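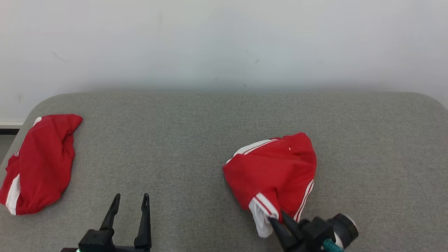
Osvaldo Quintana wrote to me after the June talk that I'd been far too easy on the pamphlet, and that a man who prints his own warnings about secret rulers and then sells them by mail ought to be treated as a salesman first and a believer second. Read that out slowly. I want the room to have his objection in their heads before I get going, and I half agree with him!

SLIDE 1. Title: The Plorkska Letters, or how a small-town scare got into print

Say hi, say thanks for coming out on 22 Jan 2022 when you could all be under a blanket. Ask who has ever found one of these things in a relative's attic (last time most of the hands went up, so leave room for a story or two, but only a story or two).

What I mean by "these things": cheap booklets, stapled, long title, lots of capitals, and a promise on the first page that the author is only passing along what others have written. Hold up my copy. Pass the photocopy around and keep the real one, please, me.

SLIDE 2. Where it comes from

Dulero was a market town with one bank, one newspaper and a grain exchange that failed. People lost savings. The newspaper said bad weather and bad bookkeeping. A retired surveyor who signed himself only "A Resident" said it was the Plorkska Circle, a club of very rich men who met abroad and decided the price of wheat over dinner.

Pause here. The Circle did exist, sort of. It was a dining club. I've been through its minute book, and it is mostly complaints about the soup. I love the soup entries, I could do a whole evening on the soup, but do NOT get stuck there again.

SLIDE 3. The pamphlet itself

It has 11 chapters. Nine of them are quotations stitched together from other people's books, with a line or two from A Resident in between saying "mark this well" or "the reader will draw his own conclusion." The reader never really gets the chance, poor thing, as the conclusion is in the chapter title.

Read the bit from chapter two: "It is not for me to accuse. I set these facts beside each other as a man sets bricks." Then ask the room what he's building. Somebody will say a wall. Somebody said a barbecue last time, and it threw me completely.

Point to make: the quoting is the trick. If you check the quotes one at a time (I did, it took a whole winter) most are real. They're just about other things. A passage on canal tolls gets used as proof about banking. A sermon gets used as if it were a treaty. The dots in the middle of a quote are where you want to look. One set of dots covers three pages.

SLIDE 4. Who printed it

Frota & Sons, who also did seed catalogs and the bus timetable. Their order ledger survives, and it shows three printings, each bigger than the one before. So yes, Osvaldo, it sold. I'll give him that out loud. The part I'd push back on is the money. The ledger has A Resident paying up front every time and then giving copies away to barbers, to the library, to the waiting room at the station. If he was a salesman he was a rotten one.

Careful: I don't know what he took in by mail. That side is missing. Say so plainly, don't fudge it.

SLIDE 5. What happened to the people he named

Slow down for this one. He named a local family, the Moraneos, as agents of the Circle. They ran a dry goods store. Their windows were broken twice and they moved away. There's a letter from the daughter, written years later, where she says her father kept a copy of the pamphlet in his desk and would never say why. I usually choke up a little, so have the water close.

This is my answer when people say old conspiracy booklets are just good fun. They're fun to collect, sure, I've got shelves of them. The names in them belonged to folks who had to go on buying bread in the same town.

SLIDE 6. How to read one of these at home

Start at the back. If there's a list of sources, pick one and go find it. See who the author thanks. Look for the word "international" and notice whether it ever gets attached to an actual person or place. Check if the same claim shows up in two "independent" books and whether one simply copied the other (in our case, yes, typos and all, there's a misspelled bishop in both).

Skip the bishop if we're running long.

QUESTIONS

Someone will ask who A Resident was. I have a guess and I'm not giving it, his grandchildren are still around and I haven't got proof. Someone will ask what the pamphlet is worth. Not much, sadly, less than the box I keep it in.

If there's time at the end, soup.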